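Re: Pre-season friendly and the home kit
Posted by Maëlle MacPherson on Monday, August 5, 2024

Jhair Chambi wrote:

> Does anyone know if the Rallness friendly is still on? The fixture list on the
> Detaddale site has it down as away but the last newsletter said home. Also,
> is there any news on a left back? We can't go into the league with only
> one again.
> Jhair

Jhair,

It's at home. The site is wrong and I've asked for it to be changed. Rallness are having their pitch reseeded and asked to swap, so we go to them next August instead. Entry is £3 on the gate, under-16s free.

No left back yet. We had 2 trialists on Thursday and neither was ready for this level, though one of them may come back for the reserves. The manager would like to get someone in on loan before the Oltau game — he told the supporters' meeting as much — but the budget is tight after the floodlight repairs. Last season we lost 2 games in the final ten minutes down that side, so he knows where the problem is.

We drew 200 for the Chou match, which was decent for a wet evening. Second half was much better than the first. The new lad in midfield kept the ball well and I'd start him on Saturday. 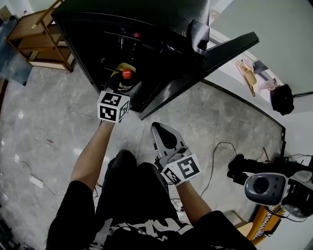
On the home shirts, the supplier has put the delivery back again and we may have to play the friendly in last year's. The training tops are the other thing people keep asking about. Several of you want a black short-sleeved T-shirt with white lettering across the front, like the one in the photo, and I think that would sell better than the grey. Let me know your size if you'd want one.

Maëlle

Recent messages in this list
Car park on match days
Oltau away: coach times
Season ticket collection
Programme back issues wanted
Re: Chou match report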